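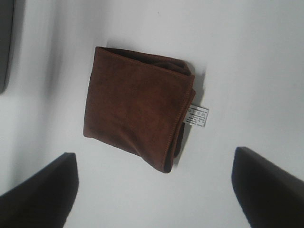
A brown microfiber towel folded small, with the care label poking out at the side.

Folding Tips From the Udusetti Robot Club (That Work on Your Laundry Too)

I have been folding towels for most of my life and never gave it five minutes of thought until I started helping with the after-school robotics club at Udusetti. The students are getting an arm ready to fold laundry for the Troris challenge in January, and I signed on thinking I would mostly bring snacks and sit in the back with my knitting. Instead I have learned more about towels than I ever did from my mother (sorry, Mom), and my linen closet at home has never looked so good.

So many parents and other clubs have asked what we do that I promised to write it all down in one place. Some of it is for people with a robot arm on the table and some is for people with a laundry basket and a Sunday-sized pile of dish towels, and you'll find the two overlap a lot more than you'd think!

Start with the right towel

The club began with a big fluffy bath towel, and it was misery. Thick terry holds its own shape, it springs back open as soon as you let go, and two gripper fingers can't do what ten human ones do. Soon-im Do, who teaches the club and has the patience of a saint, swapped it for a plain microfiber cloth and the mood in the room changed overnight. Microfiber is thin enough to bend where you want and it stays where it's put reasonably well. If you are teaching anybody to fold, a small child included, start there and work up to the bath sheets.

Pick a color that stands out from the table. On a white tabletop a brown towel is very easy for a camera to find, and it's easier on tired eyes too. We tried a cream one once and I had to run my hand along the edge to find out where it stopped.

Wash new towels before you practice with them, twice if you can. They come out of the package with creases pressed in from the store, and those creases will fight you. Skip the fabric softener, which coats microfiber and makes it no good for wiping up afterward.

Clear the table, and then clear it again

You would be amazed how much junk finds its way onto a work surface when there are 17 teenagers in a room. Pencils, a screwdriver, somebody's granola bar. The club rule now is that anything not needed for the fold goes off the table or well over to the side, and we wipe the surface down before the first run. Crumbs under a towel make lumps, and a sticky patch will grab one corner and leave you with a trapezoid.

I do the same at home now. I used to fold laundry on the bed, which is soft and sinks under the cloth, and no wonder my stacks leaned. A kitchen counter or a dining table is so much better. Wipe it, dry it, fold on it.

Lay it out flat before you fold anything

If you take one tip away from this page, please let it be this one. Every messy bundle we have ever looked at was a towel that went into its first fold with a wrinkle already in it. Smooth from the middle outward with the flat of your hand, and do the corners last. Corners like to curl, particularly the one nearest the care label, where the stitching is a bit stiffer. Press it down, count to three, and let go.

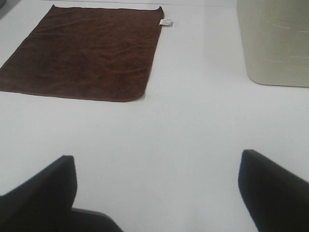 Small ripples across the face of the cloth don't matter very much, I should say. It's the edges and corners that decide how the bundle comes out, so that's where we tell the students to spend their time. A-yeong Hyun, one of our juniors, keeps a notebook of runs that went wrong, and nearly all of her early pages are about a corner that turned up by a finger's width before anyone had even started.

You also don't have to line the towel up perfectly with the table. We wasted a whole month on that! A towel that sits a little crooked will fold just fine as long as you fold it to its own edges, so look at the hem and forget about the tabletop.

Use the care label as your landmark

Most people think of the label as a nuisance, and I know a few who snip it off the minute they get home. Leave it on. It tells you at a glance which end is which, and if you begin every fold with the label on the same side, your whole stack will match. The students start with the label on the right every time. If you have an older relative or a little one helping with the laundry, "tag on the right" is an instruction anybody can follow.

If you'd like the label hidden in the finished bundle, turn the towel over before the first fold so that it ends up on the inside. We don't bother in the club, but I do it for the guest bathroom.

The fold itself

There are as many ways to fold a towel as there are grandmothers. What the club settled on is simple:

Fold in half, bringing one short edge over to meet the other.
Run your hand along the fold from one end to the other, just once.
Turn the towel a quarter of the way around.
Fold in half again, and press on the thick side.

For the last step go slowly. The layers are piling up by then and the top one wants to slide, so you can end up with a rolled lip at the edge or a puffy corner where everything has bunched. When that happens, open the last fold only, smooth it, and close it again. There's no call to shake the whole thing out and begin over, though that is just what I used to do, with a good deal of muttering.

For those working with a gripper

A few notes for other clubs, with thanks to the students who worked these out the slow way.

Open the fingers wide before you come down to the cloth. A narrow opening shoves the towel along ahead of it and you'll be chasing it across the table.

Pinch in from the edge by a little. If you grab only the hem, it slips, and if you go in too deep you get a fistful of cloth and a crease you didn't ask for. Our arm, which the students named Ham for reasons they have declined to share with me, does best when it takes the hem and a small bite of what's behind it.

Wipe the fingertips at the start of each session. Microfiber picks up lint, and so does anything that touches it all afternoon. A damp cloth is plenty.

Watch your light. One lamp off to the side throws a hard shadow along the edge of a folded towel, and a shadow can look a lot like more towel. We bounce ours off the wall now and the picture is much softer.

Keep your bad runs, but keep them somewhere else. The students have recorded 2,516 practice runs on the Grullico software and put 764 of them in the training folder, and it was A-yeong who argued (at some length, bless her) for being that choosy. Some of the ones left out were perfectly nice folds where a sleeve had wandered in front of the camera. Name your folders clearly on the first day. "New new final" is not a name.

Give people turns. Guiding an arm is tiring on the shoulders, and the folds get sloppy well before anyone will admit to it. We switch drivers often and there is always something to eat by the door. Wash your hands after the something to eat.

Putting them away

A square bundle stacks better than a long one, and on a shelf I like to put the rounded, folded side facing out so you can pull one without dragging its neighbors along. If your bundles come out a bit lopsided, alternate them as you stack, thick corner left and then thick corner right, and the pile will stand up straight. In a drawer, stand them on edge like file folders and you can see every one.

Don't stack them while there's any damp left in them. Microfiber dries fast on the outside and can still be cool in the middle of the hem, so pinch the hem between two fingers before it goes on the shelf.

A last word on old towels: when a cloth gets too thin for the kitchen, please don't throw it out. We can always use more for practice, and a worn one with a stretched hem is a fine test once you've gotten good with the easy ones. Drop them in the bin outside the workshop, clean please, with the label still on if you can manage it. I've got a striped one at home that I'm saving for Ham, and Soon-im has already told me that stripes are not happening until after January.

Contact the club | © Udusetti Robot Club | Page updated 1 Oct 2022 | Back to top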